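# Speaker notes - "The One-Page Rulebook"

20 August 2020. I've got 14 minutes plus questions, so talk slower than you want to and skip the Pawlak story if they start late.

**Opening (don't read the title out loud, they can see it)**

Hi everybody! I run the bench side of things at Rusero, which means I'm the person who gets the message when two people disagree about whether a run counts. I'm going to talk about rules. Please don't leave. These are small rules, they fit on one sheet of paper, and most of them came out of somebody being annoyed on a particular afternoon.

We do have the big documents too. There's a risk assessment, there's a binder, and Davoud Esfahani keeps the binder in better shape than I keep my car. My talk isn't about the binder. It's about the stuff the binder doesn't get down to, like what you write in the log when the gripper picks up the right thing the wrong way.

**Where the page came from**

Back when we started with Hativora (our name for the tabletop setup, long story, ask me over lunch) everyone wrote up runs however they liked. Thảo wrote paragraphs. Gholamreza wrote "ok." Then we went through the whole pile, all 3,343 runs, and 334 of them had to go back because the person reviewing couldn't tell from the write-up what had been asked for. Pause here, let people groan.

Most of those runs were probably fine as runs! The arms did something sensible and the notes let them down. So Mahtab Shokri and I sat down with the returned ones and started a list, and the list became 12 rules, and I've fought off every attempt to make it longer.

**Rules 1 to 4, go fast**

1. Write the task before you start. Same words in the log as the words you say out loud.
2. One task, one run. If you want to do another one, close the first.
3. Hands stay out while the arms are enabled. If something rolls off, stop, disable, then reach in. (Stress this one. Somebody in the room will have reached in this week.)
4. A bad run is still a run. Log it, mark it, move on. Don't delete it because it's embarrassing.

Sip of water. Click on through the next bit. 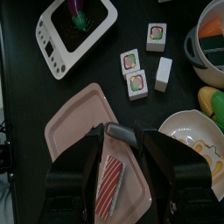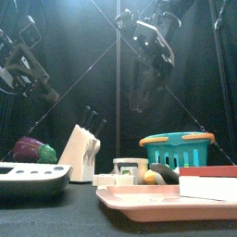
Play food on a dark tabletop.

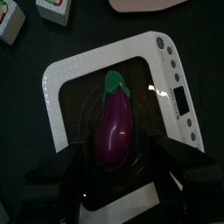
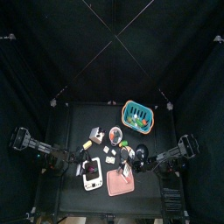 **Rule 5, slow down, this is the one I came for**

Names come off the list, and the list gets agreed before the first run of the day. That's the rule that cut our arguments the most, and it's also the one people roll their eyes at. You'd think kitchen toys would be easy to name. Well, take that white thing lying toward the front of the table, the one with the dark screen area and the buttons, with something purple and green sitting on it. Thảo called it the microwave. Nazanin Akbari called it the stove, and she had a case, because close up you can make out faint rings that could pass for a burner (or a turntable, said Thảo, and off we went for another ten minutes). Both of them were writing perfectly clear sentences. Put the two logs side by side and a reviewer would swear we owned two appliances. Now the list has one word for it and I don't care which word.

Same rule, second half: "in" and "on" have definitions. If the thing you place is sitting down past the rim, that's "in". If it's resting on the top surface, that's "on". Think about a tray with a raised rim and a piece of toy sushi lying on it. I'd have said "on" without blinking, Gholamreza said "in", and under the rule it depends on the height of the rim against the piece. Is it fussy? Yes. Do I get fewer messages at dinner time? Also yes.

**Rules 6 to 9**

6. "Left" means the operator's left, and you write "operator's left" the first time in every log. Mirrored views caused us so much grief.
7. If two objects would fit the same sentence, add a word until only one fits. "Pick up the sushi" is a bad task when there are several kinds of sushi out. "Pick up the salmon piece" is a good one.
8. Park the arms clear of the objects before you change the layout. Clear means clear, with a gap you can see.
9. Check the cables at the start position and again with each arm at full reach. Look for anything pulling tight or hanging where a wrist could catch it. Cables are dull - they also stop more work here than motors do.

Ask the room: who checks at full reach? Wait for hands.

**Rules 10 to 12**

10. The person who ran it doesn't review it.
11. Reviewers use three marks only: done, partly, not done. Anything interesting goes in the comment box.
12. If you break a rule on purpose, write down which one. We've had a couple of really good changes come out of that, including most of Rule 7, which is Mahtab's.

**If there's time: Jellport**

Jellport is our little form for all this. It won't let you start a run without picking object names from the list, and it fills in the date itself. Gholamreza hated it for a week. He now writes "ok, see comment", and I'm counting that as progress. A paper sheet on a clipboard worked too, we used one for months, so please don't wait for software.

**Likely questions**

- *Doesn't a fixed word list make the language boring?* Yes, a bit. We keep a separate field for free wording and people can go wild in there.
- *How often do you change the rules?* Once a month at most, and never in the middle of a batch.
- *Can we have the page?* Sure, printed copies are by the door. Take one for your bench and scribble on it. Mahtab would love to get the scribbles back.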